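The Patience Business

The target for the month was 1,847 good examples. By the second week of June the team at Kesby had 556, along with a growing respect for anyone who has ever assembled a shelf without swearing.

Kesby trains robots to handle the sort of objects that turn up in hardware aisles and garages, things that are too long or too slippery to be picked up the way a robot would like. The method has a grand name in the literature and a humble one in the Wundcombe office, where it is called "doing it again." A person steers the two arms through a job. The arms' movements and the camera's view are saved together. Then everything goes back to where it started, or near enough, and the person steers the arms through it again.

Near enough matters. If the pipes start in the same spot every time, the learning system will become a world expert in that spot. So Ruxandra Pîrvu, who runs the sessions, keeps a list of starting positions and shuffles it every morning. She also decides which recordings are thrown out, a power that has made her feared in a building of 11 people.

"I get asked whether a sloppy one can stay in," she says. "It depends on the slop."

A hesitation is fine. So is a fumble, provided the operator recovers, and Pîrvu likes those best of all. A system that has only ever seen success has no idea what to do when a pipe starts to slide. What she won't keep is the recording where the operator gets bored and simply waves an arm around until lunch. There have been more of those than the funding application predicted. 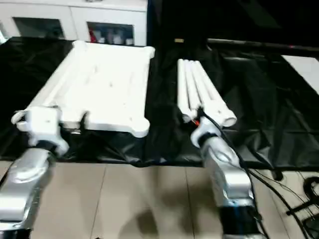
Kathleen Ó Néill thinks the whole trade has its priorities backward. Collect less, she argues, and label it better. Her view is that 31 careful recordings, each with notes on what the operator was trying to do and where the plan changed, will teach a machine more than a thousand that arrive with a time stamp and a shrug.

Pîrvu has heard this before and half agrees, which seems to annoy her. The trouble is that careful notes take longer than the recordings do. Operators who can guide two arms at once with some grace are hard to find, and they did not sign up to write essays. Kesby tried it for one afternoon. The notes from the last hour read, in full, "same," "same," "worse," and "same but left."

There is a compromise on the way. Software called Ilie, built in-house and still moody, listens while operators talk through what they are doing and pins the words to the matching moment of the recording. It does well with "closing the left one now." It does less well with muttering, and one early transcript credits an operator with a firm intention to "grip the bishop."

A second station is due to open in Menthorpe, with different tables, different light and operators who have not yet picked up Wundcombe's habits. Pîrvu is looking forward to the habits part. Her people all approach from the same side, she says, and the arms have started doing it too.

The count went up by nine while we talked. She threw out two of them before I had found my coat.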